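What 173 Rental Listings Taught Me About Asking Prices

I picked rentals for my term project mostly out of spite. In September I spent an embarrassing number of evenings looking for a place in Plorkwood, and every listing seemed to have gone up in price between the first time I saw it and the moment I called. My roommate said I was imagining it. So when our instructor told us to choose a local market and follow it for the semester, I already had my question: do landlords in Plorkwood really raise the asking price while a unit is still sitting there, or was I just tired and cranky?

The plan was pretty simple (the doing of it, less so). I saved every apartment and small house I could find for rent inside the Plorkwood town line, put each one in a spreadsheet, and went back to check it until it was taken down. For each listing I wrote down the first asking rent, any change to it, the number of bedrooms, whether heat was included, and what the ad said about parking. I ended up with 173 listings after throwing out duplicates, and wow, were there duplicates! The same upstairs unit would show up under the owner's name, then under a management company, then again with the rooms in a different order and a new first line about "charm." 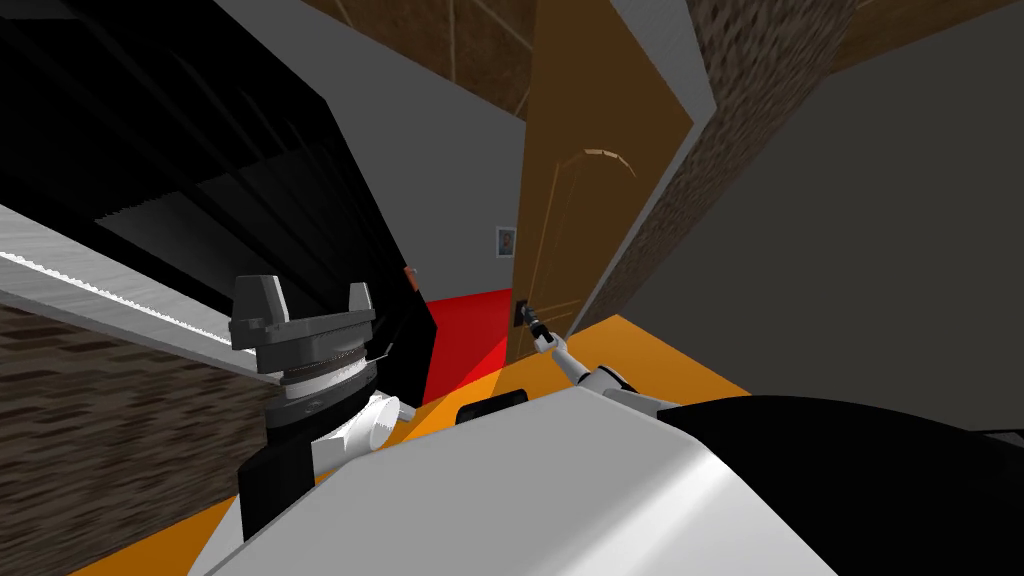 Duplicates ate up more of my time than anything else in the project. My first rule was that two ads with the same street address were the same unit, which fell apart right away, because a lot of people leave the unit number off. Then I tried matching by rent and square footage, and that merged two apartments in the Girico building that really were separate - same floor plan, same price, different floors. In the end I went through the doubtful ones by hand with coffee. I'm sure I still got a few wrong. If I did this again I would save a copy of the full ad text on the first day and not just the numbers, so I'd have something to compare later.

I also had to decide what to do with ads that had no price, the "call for details" kind. I called a few. One person picked up, asked me if I had a dog, and hung up when I said I was a student doing a report. After that I left those listings out of the price part and only used them for the section on how long ads stay up.

Checking the Listings 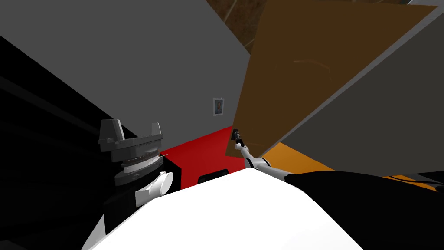 By Jitendra Maurya
Housing and Local Markets, term project report
Project partner: Kheri Mabula

Kheri and I split the town down the middle along Plamier Road, with me on the north side and Kheri on the south. We each did our checks in the evening, usually starting at 8 p.m., and then swapped sides halfway through the semester so that neither of us got too used to our own landlords. The swap was Kheri's idea and it was a good one. I had been marking a listing as "gone" as soon as it dropped out of my search results, while Kheri was waiting until the ad page itself stopped loading, so our two halves of town looked like they had totally different markets for a while. We went back and redid my half using Kheri's rule. I complained the whole time.

So, were the rents going up while the ads were live? Mostly no, and I have to admit that to my roommate in writing. The usual thing was for the price to stay exactly the same from the first day to the last. When it did change, it was more likely to come down than go up, and the cuts tended to come on the bigger units. The most expensive place on our list started at $3000 a month and was still up when we stopped collecting. We found exactly 3 listings where the asking rent rose, and 2 of them were in the same building.

What I think was happening to me in September is that the cheaper places got rented first and disappeared, so every time I looked, the list that was left cost more. The individual rents weren't moving much but my choices were. Kheri put this in a chart with the small units in one color and the bigger ones in another, and you can see the small ones thin out.

Heat turned out to matter more than we expected. Ads that included heat had higher rents, sure, but a lot of the other ads didn't say either way, and we couldn't compare fairly without knowing. I wanted to guess from the age of the building. Kheri said no guessing. We left those cells blank, and the heat table in the appendix only covers listings where the ad spelled it out.

There's plenty we didn't get to. Asking rent isn't the same as what somebody signs for, and we have no leases to look at. We also missed anything rented by word of mouth or a sign in the window, like the rooms over the Jurčo bakery, which have never been online as far as I know. Kheri wants to walk the side streets next semester and write down the window signs. I said I'd come along if it's before the snow.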